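Getting Wax Out of Just About Anything

My grandmother kept candles on every windowsill in the house, and I grew up thinking everyone had a butter knife in the drawer with a bent tip from prying out old wax. I have ruined a tablecloth, chipped a good votive cup and once clogged a kitchen drain so badly that we washed dishes in the bathtub until the plumber came. So please learn from me, and be patient, and put the kettle away for now.

Wax on a wood table

Let it harden all the way before you touch it. I know it's tempting to wipe while it's soft, but all you do is push it down into the grain. Lay a bag of ice on top for a couple of minutes, then slide the edge of an old plastic card underneath, going along the grain. Most of it will pop off in one flat piece (so satisfying!). Whatever film is left comes up with a soft cloth and a tiny bit of mineral spirits, but try that on a hidden spot first. Pale wood shows everything, so I go extra slowly there and stop to look often.

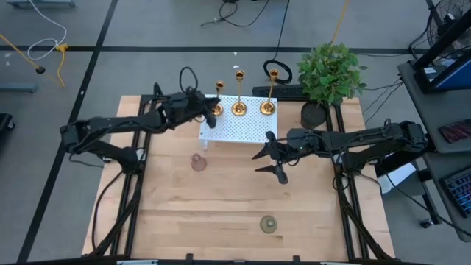
Wax on a tablecloth

Scrape off what you can with a spoon. Put a brown paper bag under the stain and another on top – no printing on either one, please – and press with a warm iron, no steam. The paper drinks up the wax. Move to a clean patch of paper each time and keep going until nothing more comes through. If the candle was colored, there may be a stain left behind, and for that I dab on a little rubbing alcohol before the cloth goes in the wash. My old Filora linen one has been through this more times than I'd like to admit.

Wax in glass candle holders

Ribbed glass is the prettiest by candlelight and the biggest nuisance to clean. Skip the freezer if the glass is old or thin. I stand mine on a folded dish towel in the sink and fill the cup with warm tap water, never boiling, and let it sit until the wax loosens from the sides. Then it's a drop of dish soap and a soft toothbrush, up and down the ridges and all around the rim. Catch every bit of wax in a paper towel and throw it in the trash. Remember my drain!

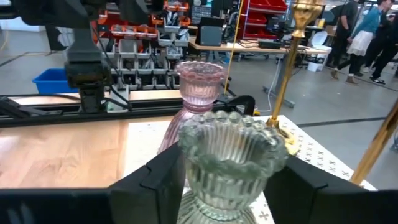
Gervásio Coutinho writes that he puts 2 drops of water in the bottom of each cup before setting in a fresh tealight, and the little metal tin lifts right out the next day. He also says baking soda on a damp cloth takes the smoky gray off the inside of the rim. I tried the baking soda on a cup I had nearly given up on, and it did come clean, though I had to go over it twice.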